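Reading time: 2 minutes

Household confidence survey for Gurkberg: do you believe it?

skaltwood_44
The survey says only 16 per cent of households here expect a better year. In May I asked in my own street and heard much more hope. Who did they ask?

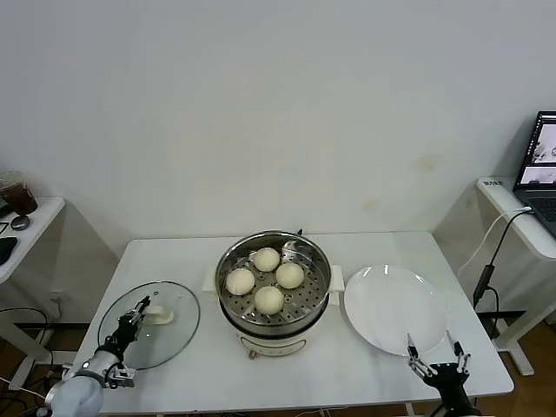 Re: Who did they ask?

Huderov
They telephoned 202 homes. For a small town this is fair — your street is not a sample.

skaltwood_44
By telephone, in working hours? Then they reached mostly pensioners.

rüegg_m
I must disagree with both. The question was whether life will be "clearly better". I would also say no, and I am quite content. Steamed buns on Sunday, rent paid, what else.
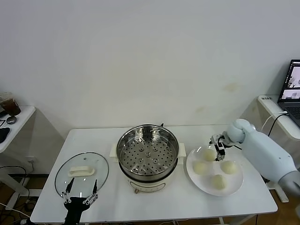 Gurkberg Residents' Club — Opinion and Statistics Group

Seraina Mayrhofer
I helped with the calls. We telephoned in the evening too, until eight. The wording was not ours, and I agree that "clearly" is a strong word.

Huderov
Thank you. Will the full table be published?

Seraina Mayrhofer
Yes, with the ages.

Comments (2)

Lower Street reader: I was called and said "the same". Where is this answer counted?

T. from the hill: Please ask about the bus next time.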